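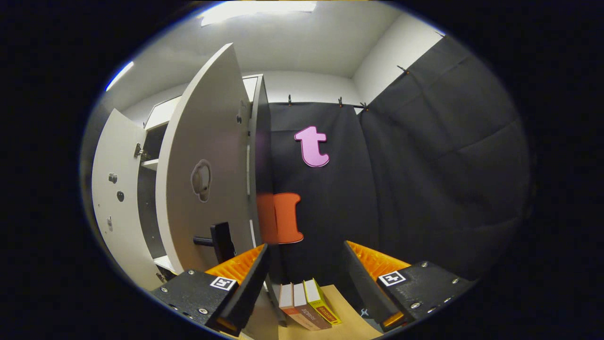
The white cabinet, doors open, and the black curtain with its pink "t." Stamham, July 23, 2024.

Aurora Abreu talks fast and tidies while she talks. Eleven years running the puppet workshop in Stamham and she still hates that cabinet.

"Everything went in there. Everything. Tape, felt, somebody's boots." She started clearing it in June. Took longer than the move from Pristitz did, she says.

The curtain was easier. Black fabric, metal clips, a rod. "I wanted to be able to pull it down and wash it. Clips, done." Rosário Pacheco did the hanging, Abreu held the ladder and gave opinions.

And the letters? They cut 80 for the spring show, thick chunky ones, and the kids kept asking for more. "We stopped at 111. I put my foot down." The pink t and an orange one are up on the black now. Pacheco likes the colors against it. Abreu would of gone with yellow.

So what goes back in the cabinet. "Less," says Pacheco. Abreu wants the paints on the low shelf, where small people can reach them. Pacheco doesn't. They had this conversation twice while I was there.

"Paint up high," Pacheco told me on the stairs. "Write that down, please. She'll read it."

Next show is the Lukáč story, the one with the geese. Tickets at teh door.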